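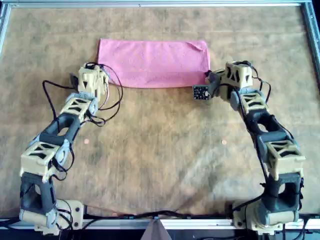

**Bahman Amini**

I'm at Hivberg County Court for the sentencing in the Flandon copper theft case. Posting updates here through the afternoon. Start was listed for 1:30 but the judge is still on another matter.

---

For anyone new to this: the defendant, 30, pleaded guilty in August to two counts of burglary and one of handling stolen goods. The copper came from the Wirnonell depot on the Flandon road. He worked there as a night driver until the spring before the thefts.

---

A second man has denied the charges and will be tried separately. I can't say much about his part in the case until then, so please don't name him in the replies. I'll hide any that do.

---

We're underway. The prosecutor is reading the agreed facts. The depot's gate code hadn't been changed after the defendant left the job. He used it on five nights.

---

She says 297 reels of cable were taken in all. Most were stripped in a rented garage behind Kermani Tires and sold for scrap. The garage owner had no idea and was never a suspect. The court was told that twice.

---

Police recovered almost 100 of the reels when they searched the garage. The rest have not been found.

---

The depot manager's statement is being read out. He says two day-shift workers were questioned by their own bosses before the police got involved, and one of them quit over it. "I have apologized to both men. I should have done it sooner."

---

Short break. Back at 2:50.

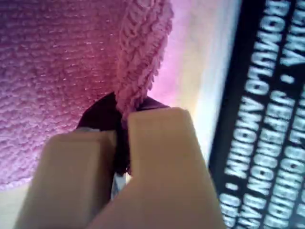

*Pink fabric with a raised ribbed edge.*

---

Defense lawyer is up now. She says her client owed money to people he was afraid of and that he made very little from the sales himself. The prosecutor doesn't accept the first part but isn't asking for a hearing on it.

---

She also points to the early plea, a clean record before this, and a job offer from a moving company in Hivberg. There is a letter from the company. The judge says he has read it.

---

Judge asks how the defendant knew the code still worked. Lawyer talks to him for a minute, then says he tried it once on his way home and it opened. The judge writes that down.

---

The defendant was asked if he wanted to speak. He stood and said, "I'm sorry to the guys I worked with." He sat down again.

---

Judge is giving his reasons. He says this was planned, that it went on over several weeks, and that other workers fell under suspicion. He gives credit for the plea.

---

Sentence: 18 months in custody. The judge considered suspending it and decided against it. Time already spent in jail will count.

---

Restitution has been put off to a later hearing. Both sides disagree on what the missing cable was worth, and the judge wants the invoices.

---

Court has risen. The defense lawyer told me outside that no decision has been made on an appeal. Wirnonell's representative left without commenting. I've emailed the company to ask if the gate code policy has changed.

---

Full write-up will be on the site by 7 tonight. I'll add the restitution date to this thread when the clerk's office posts it.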